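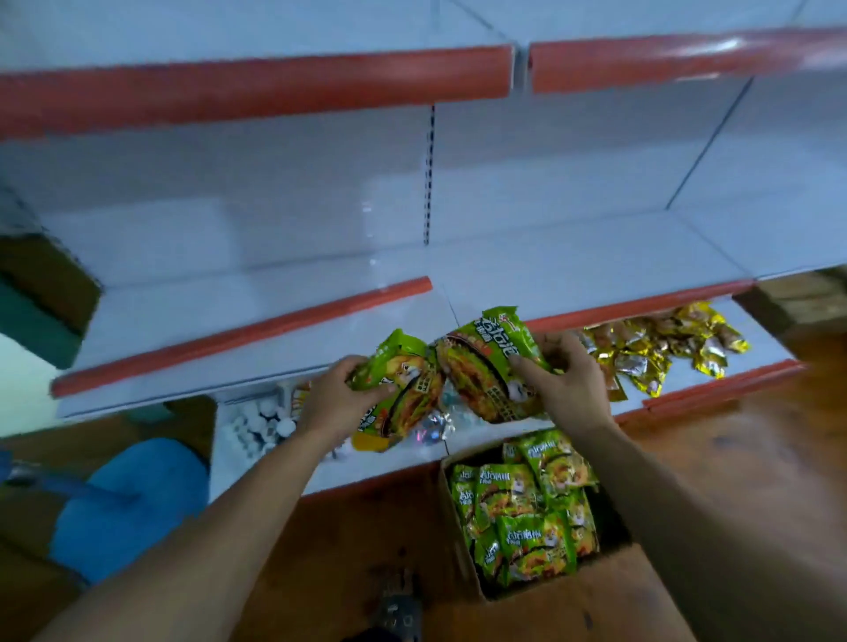
Went to the Hostbridge open day at Illasden, August 2024, on the strength of a flyer promising "the future of the shelf". I have worked in and near supermarkets for most of my adult life and wasn't aware the shelf had been waiting for one.

---

Hostbridge, for those who don't spend their leave like this, makes robots that put groceries on shelves. Or will make them. The verb tense moved about a fair bit over the day.

---

The car park was full, so I left the ute at the bowls club and walked. There was a sign-in tablet at the door. The tablet had frozen. A biro and a sheet of paper had been put beside it, and the sheet was going great guns.

---

My visitor number was 87. I'd like to report that this came up again later in some meaningful way. It was on a sticker and the sticker fell off at morning tea.

---

The robot is called Dow. I asked what it stood for and was told it doesn't stand for anything. The previous one was called Neltstead, after the suburb where they rented their first shed, and I gather it didn't stand for much either, being inclined to lean.

---

Opening talk. Forty slides' worth of feeling packed into a great many more slides. The line I wrote down was "a packet of chips is a hard problem", and I'll be fair, the bloke giving the talk made a good case for it.

---

A tin is easy. A tin stays where it is and has the same shape all day. A foil packet is mostly air and opinion. Grab it too lightly and it slides out, grab it too hard and you've made crumbs, and it reflects every light in the ceiling while you're deciding.

---

They have 579 products in what they call the library, each one weighed and squeezed. I asked who does the squeezing. There was a short silence and a young woman near the back put her hand up.

---

Then the demonstrations. Dow picked up a carton of long-life milk, turned, thought about it, and put it on a shelf, label to the front. Applause. I clapped as well. I have put up a great deal of long-life milk in my time and I can't recall a hand.

---

Second go, Dow put the carton down a finger's width too far forward, and it sat there over the lip of the shelf in front of all of us like a kid on the high board. The engineer nudged it back with one knuckle and carried on talking. Very smooth. Anyone who's worked nights knows that knuckle.

---

The bit I'd recommend to anyone thinking of going to the next one is the shelf work by hand. White steel bays, orange-red price rails, stock in open cartons on the floor, and a pair of human arms getting on with it.

---

What gets you is how little of it is picking things up. You square the packet and press it so it stays. You look for where the next one goes while your hands are still finishing the last one. I did this for years and would have told you I was thinking about lunch.

---

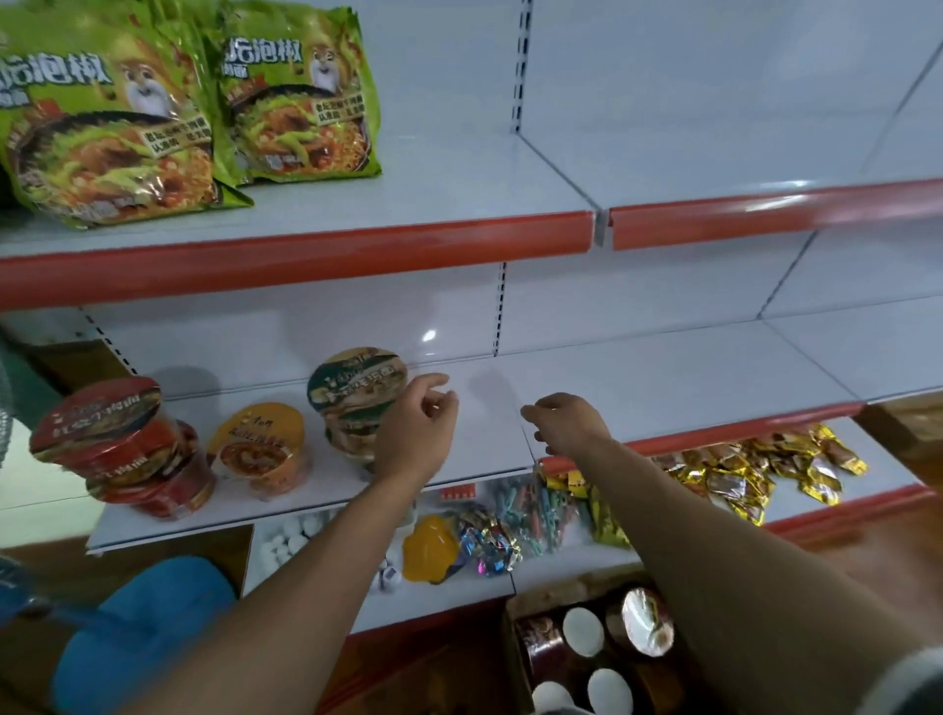 Pickled pepper noodles on the top shelf, cup noodles below, plenty of bare shelf still to go.

---

I had a soft spot for the stock. Not a tin of beetroot in sight along that bay. Big green bags of noodles with a cartoon creature on the front that I'm calling a squirrel until someone corrects me, and a great heap of gold foil packets on the lower shelf, all crinkle.

---

Asked one of the engineers about the gold packets. Would Dow do those? He gave them the look my father used to give the gutters. "Later in the program," he said.

---

Asked him about the cup noodles then. Much happier. Cup noodles are apparently a lovely object: firm sides, flat lid, you can come at them from anywhere. He talked about them for so long that I missed the start of the safety session.

---

Safety session, from the middle: there's a red button. There's another red button in case you're not near the first one. If you lean on the wall beside the kitchenette you will press the second one. They know this because of the previous open day.

---

Lunch was sausage rolls. Served by people, with tongs. I looked around to see if anyone else was enjoying that and they were all in the queue for sauce.

---

Question time. A man in a good jumper asked when it would be cheaper than a teenager. I thought this was a bit blunt with several teenagers in the room, one of whom was his.

---

The answer was that it depends on the shop, the stock, the shift, the floor and the teenager. Then a graph. The graph had no numbers up the side, which I've decided to admire.

---

My own question was about rotation. Old stock to the front, new stock behind, the thing every supervisor I ever had would go purple over. Can Dow read a use-by?

---

It can read a use-by if the use-by is facing it. "Where would you normally find it?" the engineer asked me, with a notebook open. Mate. On the crimp, under the flap, round the base, printed over the barcode in grey on silver. He wrote all of that down. I felt like a consultant, except for the money.

---

He also asked what slows people down most. I said customers. He asked if I could be more specific. I said customers who want the one you're holding.

---

There was a have-a-go station in the afternoon where you could drive one of the spare arms with a pair of handles. Four minutes each. The object was to get a muesli bar out of one tub and into another.

---

I got two. The kid ahead of me got the lot and then started putting them back for practice. The kid behind me asked whether I'd like a turn on the easy one. The easy one was a sponge.

---

For the record, the handles have a lag. Everyone of my age mentioned the lag.

---

Things I didn't expect to come home thinking about: wrists. You can do nearly everything on a shelf with an ordinary hand right up until you need to get behind something, and then it's all in the wrist, and you're feeling for a gap you can't see. Dow's wrist is very good and very large, and at the back of a full shelf it's like parking a bus in a hallway.

---

One of them told me they'd spent most of last October on a single type of pouch. Getting it to stand up. Just that. She said it with no bitterness whatever. I once spent a whole Easter on a chocolate display that wouldn't stay vertical, so we had a good talk.

---

To be clear for the people already replying: no, I don't think it's coming for the night fill crew at my old shop by Christmas. On what I saw, it would be through the long-life milk by Boxing Day and would want someone to come and have a look at the pouches.

---

But I'm also not going to do the post where I say it's all rubbish. The milk was good. The cup noodles, when Dow got its turn with a few, were better than good, and it never once stopped to look at its phone. I've worked with blokes who couldn't clear that bar.

---

The tour finished at a wall of framed early failures, which I thought was a classy touch. One bent shelf bracket and a flattened box of crackers behind glass. The label under the crackers gave no details beyond the name of the product and the word "Neltstead".

---

Gift bag: pen, lanyard, a stress ball in the shape of a tomato, and a feedback form asking how likely I was to recommend shelf automation to a friend or colleague. I put "likely, if they're short" and then worried they'd read it as a comment on height.

---

A few people have asked about getting in. It's free, you book through the Hostbridge page, and you want closed shoes. Park at the bowls club. Eat before the safety session if you care about sauce.

---

Someone's asked how the milk was facing at the end of the day. Label out, the whole row, apart from the one by the end. I fixed it on my way past.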